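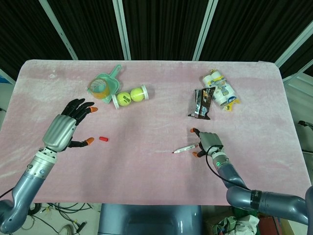
Felanside Kindorport 60 Fleece Throw

Home > Bedding > Throws and blankets > Fleece

Price: see basket
Delivery: 3 to 5 working days, mainland only
Product number: 3073

We sell nine or ten fleece throws in any given winter and most of them come with the same promises on the band. Cloud soft. Never sheds. Stays like new. We have washed enough of them in the flat above the shop to be doubtful of all three, so what follows is our own account of the Kindorport 60, with the maker's claims set beside what we found.

What it is

A single-layer polyester fleece throw with a raised pile on both faces and a turned, stitched hem. It measures 182 cm on the long side and 130 cm on the short side. The label says it suits a double bed. It doesn't. It will cover the top of a double bed and leave the sides bare, and if two people are under it one of them will be cold. On a single bed it is a good size, and on a sofa it is a very good size. If you want something for a double, look at the Anau, which costs more and weighs a good deal more in the wash.

The "60" in the name

We asked. It refers to the highest wash temperature printed on the label, 60 degrees. It has nothing to do with thickness, weight or thread count, although the display card is laid out in a way that lets you think so. We would not wash it at 60 in any case. We ran one at that heat for a dozen washes and one at 30, and the hot one came out flat and slightly crisp, with the pile stuck together in little points. The one washed at 30 looked tired but still felt like a blanket.

Warmth

The maker says "up to three times warmer than cotton". Warmer than what cotton, they don't say. A sheet? A towel? In an ordinary sitting room in January, with the heating low, it keeps your knees warm and lets a draught through if you sit near a window. Fleece traps air well and stops wind badly. Two thin throws will do more for you than one thick one, and you can take one off.

It is not a winter duvet and should not be bought as one, whatever the band says about "year-round sleep".

Shedding

All fleece sheds when new. This one sheds less than the Bisht we stocked before it, and more than the maker admits. Expect fluff on dark trousers for the first fortnight. Wash it once on its own before you use it, shake it out of doors, and clean the filter on your machine afterwards. After three washes we found very little in the filter. If you have black velvet cushions, keep the two apart.

There is also the matter of what goes down the drain. Polyester fleece gives off tiny fibres in the wash. Some brands now sell "low-fibre" fleece at a higher price, and we haven't yet seen a test that persuades us to pay it. Full loads, cool water and fewer washes are free.

Bobbling

The band says "anti-pill finish". We take this to mean it will bobble later. Ours began to bobble along the fold where it hung over the sofa arm, in the second month. A cheap fabric shaver takes the bobbles off in a few minutes. Do it on a flat surface and keep the shaver away from the hem, where the stitching stands up and is easily nicked.

Colours

Shell pink, oatmeal, slate and a green the maker calls Fern. Shell pink is the palest and shows tea at once, though tea came out of ours at 30 with ordinary washing liquid. Slate shows every pet hair in the house. Oatmeal hides the most and is usually the first to sell out. Fern looks a good deal bluer by lamplight than it does in daylight, and we have had a few back for that reason. Ask us for a swatch if you're unsure. They are free and come by second-class post.

Static

Yes, some. Worse in a dry room and worse after the tumble dryer. Dryer sheets are often suggested, but they leave a coating that dulls the pile, so we don't bother. Line drying helps more.

Washing and drying

Wash at 30 on a gentle cycle, with a small amount of liquid.
No fabric softener. It flattens the pile and the label agrees with us for once.
Do not iron. A warm iron leaves a shiny patch that will not brush out.
Line dry if you can. It dries overnight indoors on an airer.
If you must tumble, use the lowest heat and take it out while slightly damp.
Brush with a soft clothes brush once dry, in one direction.

Other uses

People buy these for all sorts of jobs. As a table cover under jigsaws or sewing it works well enough, as small things don't roll far on a pile, but pins vanish into it and you will find them later with your hand. As a pet blanket it is fine for cats and short-haired dogs. Long hair works its way into the fleece and stays. As a picnic rug it is poor: there is no backing, and damp grass comes straight through.

We don't recommend cutting it down. The hem is what stops the edges curling, and a raw edge will drop fluff for weeks.

Near heat

Keep it away from open fires, stove doors and bar heaters. Polyester melts. No label wording about "comfort by the fire" changes that.

Details

Material: 100% polyester, both faces
Size: 182 x 130 cm
Hem: turned and stitched on all four sides
Highest wash temperature on label: 60 degrees (we say 30)
Packed: folded, with a paper band and no plastic
Colours: shell pink, oatmeal, slate, Fern
Sold: singly

Guarantee

The maker offers five years. Read it before you are impressed. It covers the stitching and "faults in the weave", and fleece is knitted, so we asked what the second part was worth and are still waiting for a clear reply. Wear, bobbling, fading and shrinkage are all left out. For the first twelve months you can simply bring it back to us with the receipt and we will deal with it here.

Returns

Unwashed throws can come back within 28 days. Washed ones can't, unless something is wrong with them. Please keep the paper band, which has the batch number on it. Batch 2228 had a loose hem on one short side. If yours is from that batch and the hem has lifted, we will swap it, washed or not.

Would we buy it?

For a sofa, or the foot of a single bed, yes, in oatmeal. For a double bed, no. At full price we would wait, as the maker cuts it most years once the cold weather has gone.

Goes with

Bisht cushion cover, plain
Anau throw, large
Felanside fabric shaver, battery

Page last checked: 2026-01-03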